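Handheld gripper sessions - what are your table rules?
Forum > Shop floor > Standards and good practice

martens_bench
Posted 1st December
Trying to write a one-page rule sheet for handheld gripper work before we go past 900 takes. Right now every operator at Endar does it a bit different and the data shows it. What I have so far:

Both grippers on the table or just over it before you hit record.
Tape marks on the table stay put. If one peels, stop and redo it, dont eyeball it.
Box goes back to the same place after each take.
Cables run off the sides. Never across the work area.
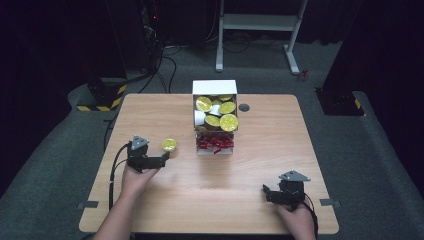
Also thinking of a hard cap, 24 takes then you swap out. Wrists go first, then people start rushing the last place and you get sloppy releases. Anyone running longer than that?

ildale2
24 is low. We do double and it's fine if the operator sits. Your cable rule is good tho, we lost half a morning to a snag in July.

berimitz_ops
Disagree on the box. If it sits in the same spot every time, you teach one spot. Move it a bit between takes, write down that you moved it. We had 700 clean takes, all the same layout, useless the day someone bumped the table.

martens_bench
ok but then what's the tape for

berimitz_ops
Limits. Stay between the marks, vary inside them. Put that in the sheet in those words or people will read it their own way.

kd_offcuts
Going to push back on both of you. Fixed layout first, get the operators consistent, THEN vary. You can't tell a bad grasp from a bad layout if everything moves at once.

ildale2
+1 to that. Two phases.

berimitz_ops
Two phases means phase two never happens. Seen it at three sites.

kd_offcuts
so put a number on it. 100 fixed then you have to switch.

martens_bench
Can live with that. What about dropped items? I've been telling people to leave it where it fell and finish the take, flag it after.

ildale2
Flag yes. But if it goes on the floor, end the take. No leaning over with a gripper in each hand, thats how you pull a cable.

tallow
New here. Do you keep the flagged ones or bin them? We have 2,942 in a folder and no rule at all

berimitz_ops
Keep, separate folder, reason in the name. Never delete the same day.

martens_bench
Adding floor = end take, and the keep rule. Still not sold on going over 24. Will post the draft once the second shift has had a go at it, they'll hate the tape wording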